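Sash window draft strips - worth fitting yourself or pay someone?

Forum > House and Garden > Windows and Doors

hoekstra_fan
Posted 7:40 pm
We moved into an old place in Zunthorpe with five tall sash windows on the front and the drafts are bad enough to move the curtains. I got a quote of 915 for the lot, which covers taking the sashes out, new cords, and a brush seal all around. A second guy said 460 but he only wants to do the meeting rails and the bottom.

Is the cheaper job worth having? I can use a saw and a chisel but I have never taken a sash apart. October is already here and I would like something done before it gets properly cold.

N. Sial
Posted 7:58 pm
The meeting rail is where most of the air gets in on mine. I would do that first, plus the bottom rail, and see how it feels for a month. You can add the sides later. What you can't do is get your money back on the full job.

deannaylor
Posted 8:15 pm
Disagree with the above. If the parting bead has to come out anyway, do the sides at the same time. Parting beads are thin and they snap. You don't want to be pulling new ones out again next year because you skipped the sides.

Also check the cords before you do anything. If they are frayed, the 915 quote starts to look fair. Ask whether it includes weights. Brush seal adds a bit of friction and so does new paint, and a sash that was balanced before can start to creep.

N. Sial
Posted 8:22 pm
The meeting rail can be done without touching the parting bead if you only groove the bottom sash. That's how mine was done.

deannaylor
Posted 8:31 pm
Fair enough, but then you are running a router along an old rail that is probably full of filler and paint. I have seen one split end to end.

Una_F
Posted 8:50 pm
Has anyone suggested plastic strips? I rent, so I can't groove anything. I used stick-on plastic for two winters and it was fine. The Omum ones held better than the Lidel ones for me, but the Lidel pack was easier to cut with kitchen scissors. You have to clean the paint first and let it dry overnight. I wiped mine with dish soap and water, then plain water.

My landlord wasn't bothered. It peeled off in spring with a hair dryer and took a small amount of paint with it at one corner.

ecaterina_g
Posted 9:12 pm
I keep all sorts of plastic edging in a drawer for jobs like this. Clear is the one to go for on white frames. Red would show from the street.

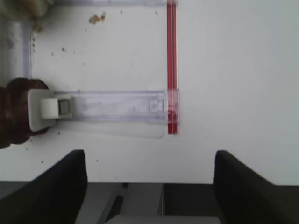
Clear strips, a red one, and a small white clip.

Whatever you buy, get a short piece first and try closing the window on it. My mistake was buying a full roll of something too thick. The sash would go down but the catch wouldn't line up, and a sash that won't latch is worse than a drafty one. I ended up using the roll on the shed door.

hoekstra_fan
Posted 9:30 pm
Thanks all. I checked the cords. Two are frayed on the bedroom window and the rest look okay, though they have been painted over so it's hard to tell. The 915 does not mention weights. I've emailed to ask.

Una, did the stick-on kind stop the rattle as well? Ours go all night when the wind is from the west.

Una_F
Posted 9:41 pm
Not really. It helped at the bottom. For the rattle I folded up cardboard and wedged it between the sashes. Ugly but it worked.

noreen_nicg
Posted 10:05 pm
Rattle is usually the staff bead sitting too far off the sash. On a lot of old windows you can ease the bead off with a wide scraper, move it in a hair and pin it again. Score the paint line with a knife first or you will tear the paint off the wall. Leave enough room for a coat of paint on both faces.

I'd do that on one window before paying anybody. If it goes well, do the other four.

deannaylor
Posted 10:11 pm
Agree with Noreen on the bead. Still wouldn't bother with anything stuck on. It collects dirt and you are back doing it again every fall.

Una_F
Posted 10:16 pm
It's a ten minute job once a year. I can live with that.

hoekstra_fan
Posted 10:24 pm
Going to try the bead on the small window in the hall this weekend. Noreen, what size pins do you use?

noreen_nicg
Posted 10:37 pm
Whatever length came out, if they're not too rusty to measure. Pre-drill if the bead is original, the old wood is very dry.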